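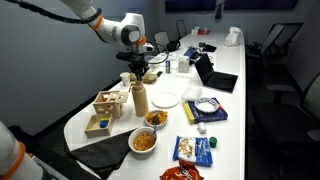
Paper plate with the blue pattern, on top of the navy box. Bowls and the wooden shape sorter over on the other side.

Trorkano Party Plates, Blue Rim, pack of 34

Quick one. Needed paper plates for a snack table, mix of adults and small kids, didn't want the flimsy ones again. Zitulau had the Trorkano pack marked down, 1,332 ratings on the page, mostly good. Bought 2 packs. Should have been plenty and was.

Short version – decent plates, nice looking, slightly too shallow. Would buy again at sale price. Not at full. 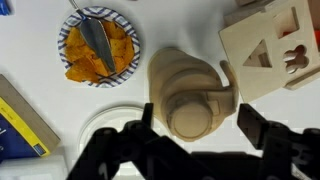
Posted by the Nallthorpe Snack Table page, 19th March

Looks first. White in the middle, blue pattern around the rim. Sits well on a white table, which plain white plates don't, they sort of vanish. Blue goes with everything and orange chips look great on it. Print didn't rub off on my hands. No smell out of the pack either, my last ones stank of glue.

Strength. Heaped one up with tortilla chips, proper pile, and laid a metal pie server across the top. Fine on the table. Carrying it one handed is another matter, the middle dips a bit, so two hands or go lighter. Dry stuff no problem at all. Salsa ok. Something heavy like pasta bake, double them up, or use a real plate.

Size. Good for sharing, a bit big for a toddler. Rim is low. Small round things roll straight off if a kid tips it, so I'd keep cereal and little snacks in bowls. Chips stay put as long as you dont go crazy with the pile.

Grease. Left chips on one for more than 2 hours, faint spot underneath, nothing on the table. Happy with that.

Packaging is my main gripe. Thin wrap, tears right down the side the second you open it and then you have a loose stack sliding around the cupboard. Plates also stick together – had to peel most of them apart, and if your in a rush you hand out two at once without noticing. My second pack was worse for this than the first.

Compared to the Bjarnason ones I had last June: those are stiffer, deeper, plain, and cost a good bit more. If you're serving a hot meal get those. For chips and crackers and cake the Trorkano are enough.

Pros: looks, grease, price when on sale
Cons: low rim, sticky stack, terrible wrap

Four out of five. Three and a half if you pay full price.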